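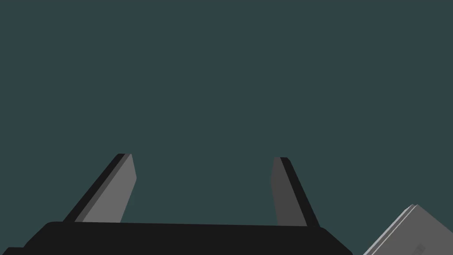
October 20, 2018

Up at 4:30 and not even grumpy about it! Today was the Inthanon day, the one I've been talking about since May, and I want to get it all down before I fall asleep on this very hard guesthouse bed.

Jintana Somboon picked me up in the dark with two bags of sticky rice and grilled pork on the passenger seat, one for now and one for later (we ate both before the park gate). She's been birding up here since she was a student and she drives the road like she could do it with her eyes shut, which at five in the morning I sort of suspected she was.

It was COLD at the top. I had on every layer I brought and still had to borrow her spare hat. The boardwalk through the bog was dripping and green and mossy, like walking around inside a terrarium, and within a few minutes there were sunbirds everywhere. Green-tailed sunbirds, the local kind that lives up there on the summit and no place else! I've looked at that page in the field guide so many times that the corner has come off, and there he was at arm's length, red and yellow and completely uninterested in me. I forgot to lift my binoculars. I just stood there with my mouth open.

After that it was chestnut-tailed minlas, a dark-backed sibia, and a tiny pygmy cupwing that sang and sang from under a log and showed itself for maybe one second. Jintana saw it properly. I saw a brown blur with no tail and I'm counting it, she said I could.

Breakfast number two was rice soup at the stall near the summit lot, with so much ginger my ears got warm. 400 baht for the both of us with coffee and fried bananas, and she wouldn't let me pay, so tomorrow is on me whether she likes it or not.

Then down to the jeep track for the afternoon, which was quiet at first. Rain came through and we sat under a tree fern with a trash bag over our knees and talked about her mother's garden and whether I should finally give up my old notebook system and type everything in. (No. Maybe. The pages did get wet today.) When it cleared, the whole hillside woke up at once and a mixed flock came through, birds at every height, both of us whispering names and pointing in different directions. I got a Clicking Shrike-babbler and a pair of long-tailed broadbills, those ridiculous green things with the yellow faces that look like they're wearing helmets! I laughed out loud and Jintana shushed me and then she started laughing too.

My life list stood at 1,094 this morning. I'm not going to add up the new ones until I've dried the notebook and checked the warblers, because I wrote down "warbler, leafy, yellowish" three times and that could be anything.

Boots are stuffed with newspaper, socks are hanging off the window latch. One leech bite on the left ankle, doesn't hurt, won't stop leaking. Must buy more socks and ask about the owl she heard behind the campground. We're leaving at five again and I already packed the bananas.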